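Re: [repair-list] Drives and rails in the old desktop towers

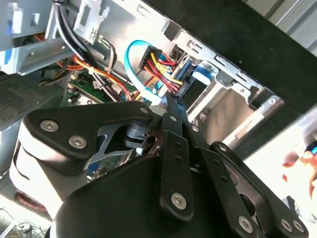 Mansa Quartey wrote on December 25, 2022:

> Hello all,
>
> I have been given an older desktop tower and I want to put two hard drives
> in it and use it as a backup machine for the house. I have changed memory
> in a laptop before but never worked inside a desktop. Questions:
>
> 1. The drive bays have no screw holes that line up with anything. There is
> a blue plastic piece near one of them. Is that what holds the drive?
>
> 2. The power connectors on my new drives are flat and wide. Some of the
> plugs hanging in the case are the older four-pin kind. Can I use an adapter?
>
> 3. One data cable is long and I don't know where to put the extra. Does it
> hurt anything to fold it up?
>
> 4. Should I clean it out first? There is dust in the vent at the front.
>
> I would also like to know if it is worth doing at all, or if I should just
> buy an external drive.
>
> Mansa

Mansa, I'll take these in your order and then add some things you didn't ask about. I have done a fair number of these towers on the bench at Crenshaw, and they differ in small ways from one maker to the next, so check what I say against what is in front of you.

1. Yes, the blue plastic is the drive rail. A lot of makers color the parts you are supposed to touch, and blue is a common choice. There are two styles. In one, a pair of separate rails clips to the sides of the drive, with little pins that go into the drive's screw holes. In the other, the rail is one U-shaped piece that you bend open slightly and snap around the drive. Either way the drive slides into the bay on the rails until both sides click, and you squeeze the ends together to get it back out.

Look in the empty bays before you order anything. Spare rails are often parked there, snapped in with no drive between them, and people pull them out and throw them away thinking they are packing material. If yours are gone you can buy used ones, but you need the model number of the case, not just the brand. I ordered the wrong ones twice in November. They were longer than mine by the width of a pencil and would not latch.

Don't push a drive into the bay bare and leave it resting on the metal. It will work for a while. It will also buzz, and the cable ends up carrying the weight when somebody moves the case.

If you want to fit a 2.5 inch drive in a 3.5 inch bay you will need an adapter tray with its own screws, and then the rails go on the tray. Make sure the tray has holes in the side in the standard positions. The cheapest ones only have holes in the bottom and your rails will have nothing to hold.

2. An adapter is fine for a hard drive if it is a decent one. The ones to avoid are the kind where the flat connector is molded solid around the wires. There have been enough reports of those shorting inside the plastic that I cut them up when they come in. The kind I use has a connector in two parts, where you can see each wire pressed down into its slot and a cap snapped over the back.

First check whether you need one. Follow every bundle out of the power supply to its end. In a tower like this there is usually a flat SATA power plug somewhere, sometimes two on the same string of wires, and the second one may be tucked up behind the optical drive where you would not notice it. Both drives can run from one string.

For your reference, the usual colors are yellow for 12 volts, red for 5 volts, black for ground, and orange for 3.3 volts where there is one. Some of the big makers did their own thing on the motherboard plug, so don't swap power supplies between brands by color alone. Also never mix the detachable cables from one modular supply with another supply. The plugs can fit and the pins can be in a different order, and that will kill both drives in the time it takes to press the button. It doesn't come up with the factory supply, where the wires are fixed, but I mention it in case you upgrade later.

3. Folding it flat and tight is what you want to avoid. A SATA cable should have a loose curve in it. A big loop standing up in the middle of the case is not pretty but it does no harm provided it can't reach the processor fan when the cover goes on. If it can, use a soft tie and bring it over to the side of the drive cage. Put the tie on loosely enough that you can slide it. Or buy a shorter cable. They cost very little and you can get one with a right-angle end, which helps if the back of the drive is close to the side panel.

With right-angle ends, look at which way the angle goes before buying. Some point up and some point down, and on a stack of two drives the wrong one will block the neighbor.

If the cable has a metal clip, press the clip when you remove it. If it doesn't have a clip, pull on the plug and not on the cable. The plastic tongue on the drive side snaps off easily, and once it is gone the drive is only good for spare parts.

4. Clean it, yes, before you put anything new in. Take it outside if the weather allows. I use a soft paint brush and a vacuum hose held a few inches off, brushing toward the hose. Canned air is all right too, but hold the fan blades still with a finger while you do it. The perforated vent panels fill up from the inside, and a quick look from the outside will fool you. Shine a flashlight through from one side. If the light comes through in patches it needs more brushing.

Wait with the cleaning until the power cord is out, and hold the power button down for a few seconds after unplugging. Touch bare metal on the drive cage before you touch the boards, and again any time you have got up and walked across a carpet.

Now the things you didn't ask.

Edges. The stamped sheet metal in the cage has slots and tabs punched in it, and on cheaper cases the edges were never rolled over. Almost every cut I have had came from reaching up under the cage for a plug I could not see. Take the other side panel off if it comes off. Thin gloves are all right for moving the case around but I can't feel a connector through them, so I take them off for that part and go slowly.

Take a photo of the inside before you unplug anything. You will want to know which data cable went to which port, and with an older machine the port order can decide which drive it tries to start from. I also put a bit of masking tape on each cable and number it.

The drive light and front panel wires are thin and they pull off the board pins very easily when you drag a thicker bundle past them. If the machine won't turn on after you close it up, check those before you decide something is broken. I once spent an evening at Borkus on a tower that was perfectly good apart from a power switch lead hanging next to its pins.

Drive size. Some machines of this age will not start from a drive bigger than 2 TB. Most will still use a bigger one for storage once the operating system is running. Start it from a small SSD and keep the large drives for data and you avoid the question. You will need a third SATA port for that, so count them on the board first. If the optical drive is using one and you never use discs, take that one.

Look in the setup screen for the SATA mode as well. If it says IDE or legacy, change it to AHCI before you install the system. Changing it afterward is a nuisance.

As to whether it is worth doing. If all you want is one copy of your photos, buy the external drive and put it in a closet when it isn't plugged in. If you want several computers in the house to back up overnight without anyone having to remember, the tower is a reasonable way to do it. It will use more electricity than a small box made for the purpose, and you should put a cheap meter on it for a day before you decide to leave it on all year. And two drives mirrored in one case is still one case. A power surge or a spilled drink gets both of them, so keep something elsewhere.

I have a bag of used rails from machines that were stripped for parts, mostly the clip-on kind. If you post the model number from the sticker on the back I'll see if any match, and you can have them for the postage. I'm also looking for the front cover of a Skekudex tower, any condition as long as the hinge tab is there, if anyone has one sitting around.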